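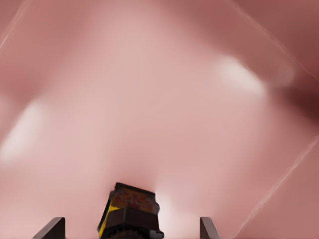

Simulate the wrist camera first

Most hobby arm builds I see follow the same order: print the parts, wire the servos, bolt on a camera, and only then ask what the camera is supposed to be good for. I think the order is wrong. The wrist view should be rendered before a single bracket is cut.

My own case is a two-finger gripper built on a bench at Skotlow, the shared workshop where I rent a shelf. I spent November in the simulator. At close range the wrist view is mostly background blur, glare and two dark fingertips at the bottom, with a small boxlike object between them. A detector trained on clean tabletop shots has little to work with there. I would sooner learn that from a render than from a finished mount with 132 printed parts behind it.

The usual objection is that rendered light is not real light. Granted. Nattawut Phromma, who shares the bench, holds that 600 real frames beat 3000 synthetic ones, and for final tuning I agree with him. For layout I don't. Finger spacing, lens height and the distance at which the background goes soft are geometry questions, and a renderer answers them well enough.

Glare deserves more attention than it gets. Builders randomize object position and color, then leave one lamp fixed overhead. A shiny surface close to the lens will put white patches wherever it likes – move the lamps too, and vary the gloss. I ran 2000 variations overnight on an old desktop. The cost was electricity.

Depth of field is the other setting people switch off, usually for speed. Leave it on for wrist views. A policy that has only seen sharp edges at every distance has been trained for a camera you don't own.

The bracket goes to the printer next week, with the lens 600 hundredths of a millimeter higher than in my first drawing.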